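Thepsuriya dancers bring harvest festival evening to a joyful close
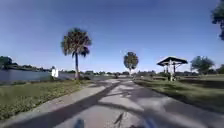
It has been a good many years since the cultural hall at Stultetti was as full as it was for this May's harvest festival evening, and those of us who have been coming since the days of the borrowed curtains and the one working spotlight were very glad to see it. The programme was put together by the Thepsuriya dance and devotional music circle, with the support of the Ultura arts trust, and it drew families from right across the district as well as a coachload of friends from Trultine, who had set off straight after lunch so as to be in their seats in good time.

Doors opened at 5 in the afternoon, though there was already a cheerful queue by then, and the stewards very sensibly let the older guests and the little ones in first. By the time the lamp was lit, 214 people had signed the visitors' book in the foyer, and a fair few more must have slipped past it with a plate in one hand and a child in the other.

The evening began quietly, as it always does, with the lighting of the lamp and a prayer of thanks sung by the senior members of the circle. They sang it without a microphone this year, at their own request, and it was lovely to hear how the room settled to listen. A short welcome followed from the Ultura trust, whose chair thanked the parents for all the lifts, the sewing and the late suppers that go into an event like this one, and spoke warmly about the part that dance has played in keeping the older stories alive among children who were born a very long way from where those stories were first told.

Then came the dancing. The circle had 43 performers on its list, from the beginners' class up to the grown-up students who have been learning for most of their lives, and every one of them had a part to play. The youngest group opened with a sowing dance, scattering paper seeds across the front of the stage with great seriousness. One small dancer carried on scattering for some while after the music had finished and was given a round of applause all to herself.

The main item was a dance drama in 2 acts, telling the old tale of the river goddess who comes to live among farming people and is treated kindly by the poorest household in the village. The circle has performed shorter pieces from this story before, but never the whole of it, and the work has been going on since the autumn. The first act was full of bustle, with market sellers, quarrelling neighbours and a very well received pair of buffaloes. The second was slower and more prayerful, and the scene in which the goddess takes her leave, danced almost entirely with the hands and eyes, was followed by a long hush before anybody thought to clap.

A special word has to go to the musicians, who sat to the left of the stage and played for the best part of the evening with only a short break for tea. Two drummers, a flautist and a singer carried the entire drama between them, and several of the Trultine visitors said afterwards that they had come for the dancing and would be back for the singing. The flute passage between the acts was newly written for the occasion, and the circle is hoping to record it over the summer if a quiet enough room can be found.

The costumes deserve a mention too. Most were made or altered at home, and the sewing group met in the back room at Stultetti all through the spring to get the borders and pleats finished. The goddess's sash was lent by a family in the congregation who have kept it wrapped away for three generations, and it was kind of them to let it be worn again.

After the final dance the cast came down into the hall to receive their flowers, and the guests of honour from the Trultine temple said a few words of encouragement to the students. They were particularly pleased, they said, to see teenagers sharing the stage with their own teachers, and they invited the whole company to bring the drama to Trultine for the lamp festival later in the year. The invitation was accepted on the spot, to a good deal of cheering from the younger end of the cast – the coach journey seems to be a large part of the attraction.

Supper was served in the side hall and out on the terrace, and it was a generous one, with rice, three kinds of dal, vegetable curries, flatbreads and more sweets than could reasonably be eaten at one sitting. The kitchen team had been at work from early in the morning and would not hear of anyone else doing the washing-up. People stayed talking until well into the evening, and the last of the chairs were stacked by a group of fathers who had, by their own account, been promised the leftover sweets.

A collection was taken at the door for the upkeep of the hall roof and for the circle's bursary fund, which helps with class fees and the cost of ankle bells for new students. The amount will be announced once everything has been counted, and the organisers send their heartfelt thanks to all who gave.

Classes at Thepsuriya start again after the half-term break. There are places in the beginners' group for children from the age of six, and also in the adult class, where no experience is needed and nobody is expected to perform unless they would like to. Comfortable clothes and bare feet are all that is required for the first session. Anyone wishing to join the musicians, particularly players of stringed instruments, would be made very welcome – please leave your name at the Stultetti front desk.

A pair of child's sandals, a blue shawl and a steel tiffin box were left behind in the side hall and may be collected from the desk at any time during opening hours.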